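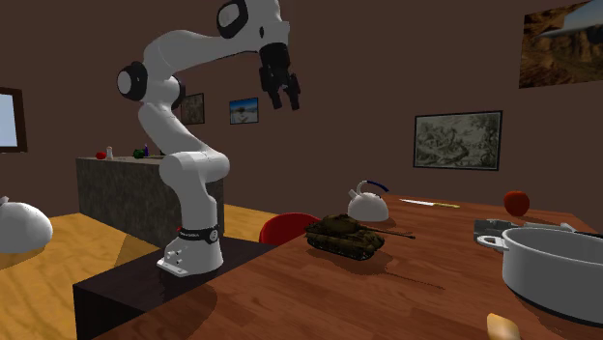

4 min read

The Dining Table Years

My mother owned a dining table that seated ten, and in my whole childhood I saw ten people sit at it twice. The rest of the time it held mail. It held mail, a sewing machine, a bowl of keys that opened nothing we still owned, and for one long winter the disassembled insides of a clock my father had been told could not be repaired and which he then proved could not be repaired.

I bring this up because several of you wrote in after the last newsletter, the one on small apartments, to ask whether a dining table is worth having at all. Teguh Ginting put it best. "We eat on the couch," he wrote. "We have always eaten on the couch. The table is where we put the groceries before we put them away, and then it's where the groceries live." Teguh has a table from Lebrun that cost him most of a tax refund, and he says the dog likes to lie under it.

I have a lot of sympathy for this position. I also think he should keep the table.

The trouble starts in the store. You walk in needing a place to eat soup and somebody shows you an object the length of a canoe. It has leaves. The leaves go in the middle, and between uses they go in a closet, behind the vacuum cleaner, where one of them will fall on your foot every December until you die. The salesperson asks how often you entertain. You have never used the word "entertain" in your life, but you hear yourself say "oh, fairly often," and now you own a canoe.

Setareh Zarei, who sent me a very long email on the subject (thank you, Setareh, I read it all, some of it on the bus), measured hers when it arrived and found she could either open the oven or have people sit on the kitchen side. She went with the oven. For a while she sold this to guests as "banquette style," which meant they all sat in a row facing the same way, like a jury.

Then there's the surface. A wood table comes with instructions, and the instructions were written by a person who does not eat. No heat. No water. No citrus. Wipe with a soft cloth in the direction of the grain. Ours came from Dusside with a little tin of wax and a card saying to apply it "lovingly," and I have been applying it resentfully for years with what I think are the same results. I once asked Pouran Amini, who refinishes furniture and is kinder than she needs to be, what to do about the pale ring somebody's coffee left near my end. She asked whose coffee. I said that wasn't relevant. She said to rub it gently with a bit of oil, leave it overnight, and see. I saw. It is still there, only shinier.
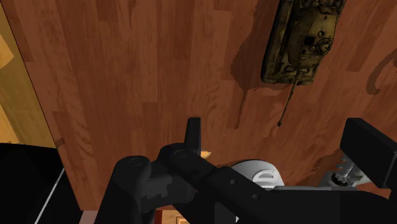

Placemats, I'm told, are the answer. I own 21 of them. I can't account for this. They come in sets of four or six, and no amount of four and six will get you to 21, so at some point I must have walked out of somebody's house with one. If it's yours, it's the blue one with the fraying corner, and I'd like to give it back.

What I have noticed, reading through your letters, is that hardly any of you complained about eating at the table. You complained about clearing it. Everyone has a thing that's half done, spread out, not to be touched, and dinner has to go somewhere else until it's finished. Lærke Grímsdóttir's family has had the same jigsaw going since before the new year. It's mostly sky. They eat around it, in shifts, with their plates in their laps, and her youngest has asked whether other families are allowed to put their elbows down.

Kgomotso Mtshali takes a harder line. At six o'clock everything comes off, finished or not, onto a big tray that slides under the sideboard, and at seven-thirty it can all come back. She says it took two weeks of shouting. I tried it at home with a Prirkard tray I bought specially, and it went well for an evening. The tray is now on the table. It has mail on it.

Still, keep the table. A desk belongs to one person and a kitchen counter belongs to whoever is cooking, and everybody else gets told to move. The big table takes all comers. My taxes have been done on it, and so has a science fair volcano, and so has an argument about a cousin's wedding that I believe is technically still going. You can't do any of that on a couch. You can try, but the volcano leans.

If you're buying, a few things from the mailbag. Sit at it in the store, properly, with your knees under, and find out where the legs are before they find you. Put newspaper down at home in the size you're considering and live with the newspaper for a weekend. Skip the matching chairs if they pinch. Setareh would like me to add: open the oven.

And several people asked about extending tables with the folding mechanism, the Zisis kind, where it all swings out from underneath. I've used one at my sister's. It works very nicely and it took the end of my thumbnail with it, so have somebody else do that part.

Next time: lamps, and why yours is too bright. Send me your complaints by 2nd March. Blue placemat inquiries are welcome any time.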